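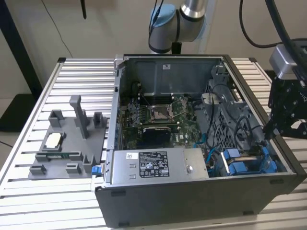 Ask anyone at Claston's robotics workshop what a good day looks like and you'll hear a number. The Fakora project wants 2000 recorded tries at putting parts into a desktop computer, each one steered by a person, and as of this week the count stands at 1264. I spent a long afternoon in May watching it inch upward, and I was hooked within minutes! The computer is a Dell tower on its side with the panel off, and the job starts with an empty CPU socket, its lever up, and a chip waiting in a gray 3D-printed holder to the left. A green memory module sits in a slot on the same holder. You or I would have both parts in before the coffee cooled. For a learning system that has never felt a memory stick click home, it's a very big ask.

So the people go first. An operator drives the arms from a station across the room, the cameras and joint sensors record everything, and the whole run gets saved under a number with a short note. "Good." "Good, slow." "Missed slot, recovered." I loved that last kind, and so does the team. Early on they threw out any run with a fumble in it, and the system trained on those spotless recordings had no idea what to do when it came in a little crooked. It would just push. Now the fumbles stay, as long as the operator works out of them, and 464 of the saved runs carry the word "recovered" somewhere in the note.

Operators work in 22-minute blocks, a length they settled on after trying longer ones and seeing the notes get sloppy. Between runs somebody walks over, takes the parts back out, checks the socket with a flashlight and puts everything back in the holder (the reset often takes longer than the run itself, and there is a lively argument over whether a robot should be taught that part next). 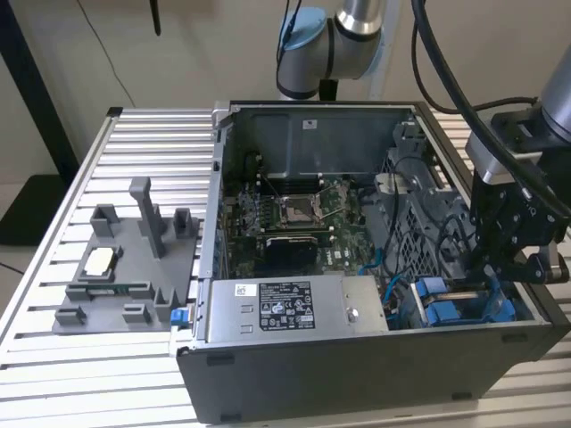
The Fakora worktable, with one gripper over the drive cage and the chip and a small green board still in their holder.

What surprised me most was how personal the recordings are. Play back a few and you start to recognize the drivers. One comes in high and drops straight down. Another sneaks up on the slot from the side, pauses, and wiggles. The team wants that variety, and the schedule is shuffled so that no single style takes over.

The software that sorts all this is called Penrose, and it was built for the project by Cundar, a small outfit two floors up. It lines up the camera views with the arm movements and flags any run where they drift apart. It used to flag nearly everything. A clock on one of the recorders was slow, and finding that took most of a week.

Training happens overnight, and in the morning the newest version gets a turn at the table with everyone crowded around the monitor. The chip is still the hard one, with so little room for error over those pins. Memory is coming along nicely, and the version I saw carried a module to the slot, lined it up, backed off, and lined it up again before pressing. The whole room leaned forward, me included.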